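Two-Arm Sorting Cell: Setup and Maintenance FAQ

This page covers the tabletop sorting cell with two arms on a front rail. It applies to the standard arms and grippers. If your cell runs a Laur controller older than the Juvora release, read the upgrade notes first, as some menu names differ.

Where should the cell be placed?

On a level floor, away from windows with direct sun. Leave enough room at the front to get both hands on the rail bolts. The walls stay on during normal work. Take off one side wall only when the arm on that side has to be lifted out.

How do I set the arm bases on the rail?

Slide each base to its stop and tighten the bolts by hand. Check that neither base rocks, then tighten fully. Do the left base first. After any base has been moved, run the homing routine and redo the tray position. Old position files will load without a warning, so delete them.

How should the gripper cables be routed?

Move the arm by hand through its full reach with the power off. The cable needs a free loop at the wrist and must not pull tight at any point. Clip it to the upper link and leave the part below the shoulder loose. A cable that is clipped too close to the wrist will fail at the connector.

Where does the tray go?

Toward the back of the table, between the arms, with the compartments running front to back. Both grippers must reach all three compartments. Set the tray, run the reach check from the Josby menu, and mark the corners with pencil. Do not use tape for the marks; the edge of the tape lifts and catches small parts.

What does a normal sorting check involve?

Place a few loose parts between the arms and start the check at low speed. Green, red and orange parts each have their own compartment. Keep one hand near the stop button for the first pass. 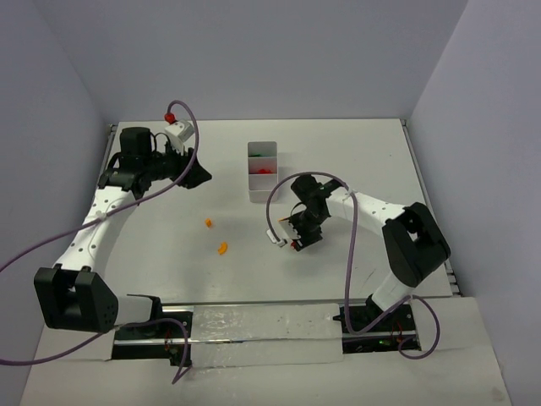
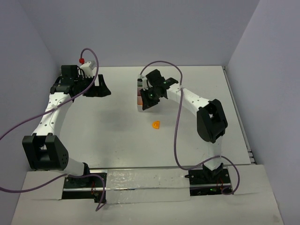
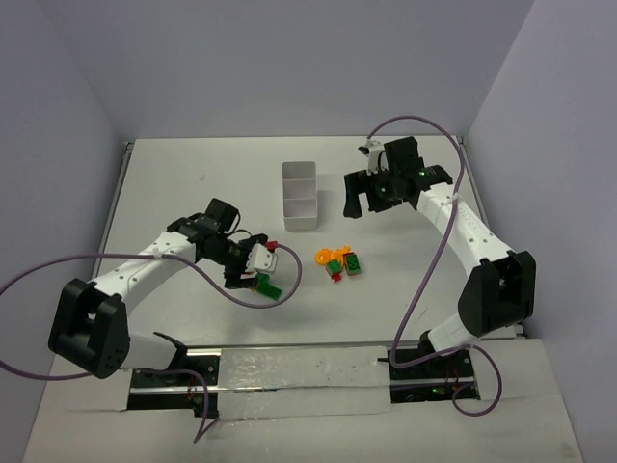
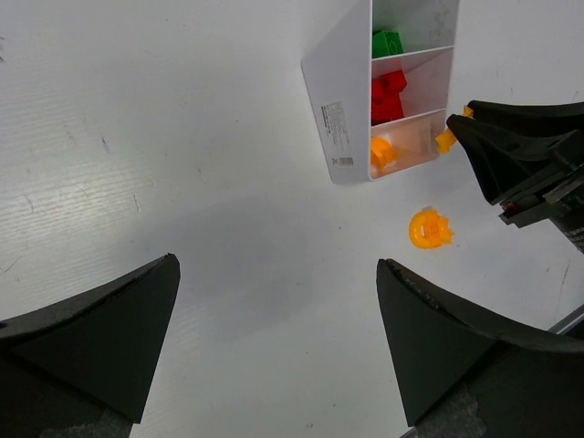 If an arm stops short of a part by the same distance every time, the tray and table positions are out of date. Repeat the position step before changing anything else. If the error changes from one pick to the next, check the wrist screws and the camera mount on that arm.

The gripper closes but the part slips. What should I check?

Wipe both fingers with a dry cloth and try again. If the part still slips, raise the grip setting one step. The default value is 185 and the upper limit is 218. Running at the limit for long periods will overheat the gripper motor. Fingers with rounded tips should be replaced as a pair.

What does error 49 mean?

The wrist camera has dropped its connection. Stop the cell, turn off the power, and reseat the connector at the camera end. If the error comes back when the arm moves but stays away when it is parked, replace the cable.

How often does the cell need service?

Inspect the cables and wrist screws every 870 cycles. Clean the table at the same time. Use a damp cloth and no solvent. Scuffs in the surface can stay unless a part catches on them.

Can I run the cell with one arm?

Yes. Park the other arm at its home position and set it to "hold" in the Werero panel. Do not unplug it while the controller is on.

Where do I find spare parts?

Fingers, clips and cables are listed under the cell's model name in the parts catalog. Cables are sold for the left or right arm, and the two lengths are different.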